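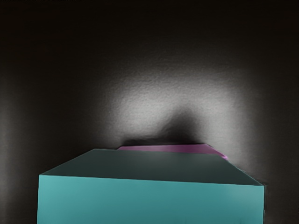 A reader of the last edition writes that section 3 told her how to switch the briefing queue on and then left her alone with a roomful of reporters, all of whom believed they were first. Fair enough. The section has been rewritten.

Print | E-mail

3. Setting up the question queue

The Nundley briefing desk decides who gets to ask the next question at a press conference, and shows the decision on a screen so that everyone can resent it at the same time. Allow yourself an hour for the first set-up. Do it the day before, while the room is still quiet and the spokesman is still in a good mood.

Before you start you will need the Stuvex base unit, its power lead, and the list of accredited outlets. The list should be final. It won't be, but it should be.

1. Plug in the base unit and wait for the green light. If it stays amber, go to section 5.

2. On the desk computer, open Nundley and choose New Briefing. Give it a name you would be happy to see read aloud in a hostile newspaper.

3. Enter 519 as the pairing code. The base unit beeps once. Two beeps mean it has paired with something else in the building; switch it off and begin again.

4. Load the list of outlets. Check the spelling of each one against its own website. Small outlets mind very much, and large ones mind more.

5. Choose the order. "Rota" gives the first question to whoever has waited longest since their last one. "Draw" picks at random. "Manual" lets the press office choose, and keeps a record of every choice it makes.

Caution: The Manual record can't be edited or deleted. Anyone planning to forget a particular newspaper until the time runs out should bear in mind that the log will remember it for them.

6. Set the follow-up limit. The usual setting is one. Anything above three and you are hosting an interview.

7. Turn on the public screen and walk to the back row. If you can't read the names from there, neither can the people most likely to complain.

8. Press Test. A made-up outlet called Rumano appears at the top of the queue. Clear it before the doors open. One office left it in, and the spokesman called on it twice.

Note: Broadcasters sometimes ask for a fixed place at the front in return for bringing the cameras. Nundley can do this under Reserved Places. The screen will show the word RESERVED beside their name, which tends to cool their interest.

Note: Removing an outlet needs a written reason of at least 4 words. "They know what they did" is accepted by the software. Your lawyers may take another view.

Error 871

The queue has been changed from two desks at once. Agree which of you is in charge, close the other desk, and press Resume. The software can't help with the first part.

If you use the Kemppainen caption display, connect it after step 7 and carry on to section 4.

Section last revised May 24, 2025

Print | E-mail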